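Field Test Participants Wanted: Two-Way Radio Headsets
Posted September 2024

Edlow is looking for people who use two-way radios at work to try out a new headset and tell us how it performs over a full shift. The test runs for 9 weeks, starting in October, in the Kerslake and Curnis areas.

The headset is the Durkau, a single-ear model with an in-line push-to-talk button. It plugs into most handheld radios with a two-pin connector. We have finished bench testing and now need feedback from people who wear this kind of gear all day.

We have 50 places. You may be a good fit if you:

work in security, event staffing, warehousing, search and rescue or a similar job
carry a handheld radio on at least three shifts a week
are 18 or older
have your employer's written permission to use a test headset on duty

You do not need a technical background. People who wear glasses, helmets or hearing protection are especially welcome to apply, as are people who have given up on earpieces in the past.
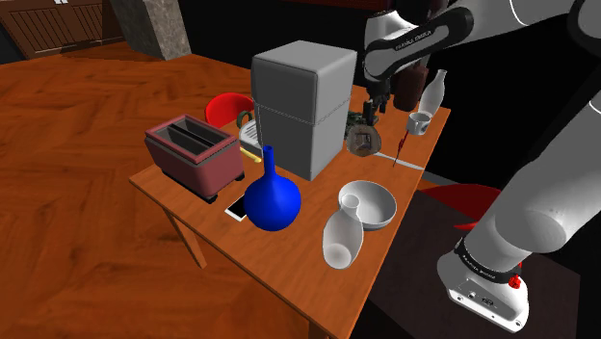
Participants will receive a headset, a spare ear cushion and a two-pin adapter by mail. You will fill out a short online form at the end of each week. The form asks about comfort, how clearly you could hear and be heard, and any trouble with the cable, clip or button. Halfway through the test, we will call you for a 20-minute interview. We do not record radio traffic, and we will not ask what was said on your channel.

Please keep your regular headset with you on every shift. If the test unit fails, switch back and let us know by the next working day.

Pay is $400, sent after the final form and the return of the equipment. Return shipping is prepaid. Participants who leave early will be paid for the weeks they completed.

To apply, send us your name, job title, the make and model of your radio, and a typical weekly schedule. Write to Washington Brito, Field Testing, Edlow, P.O. Box 786, Kerslake, or use the contact form on this site and choose "Headset test" as the subject. Applications stay open until all places are filled. We will reply to everyone, including those we cannot place this time.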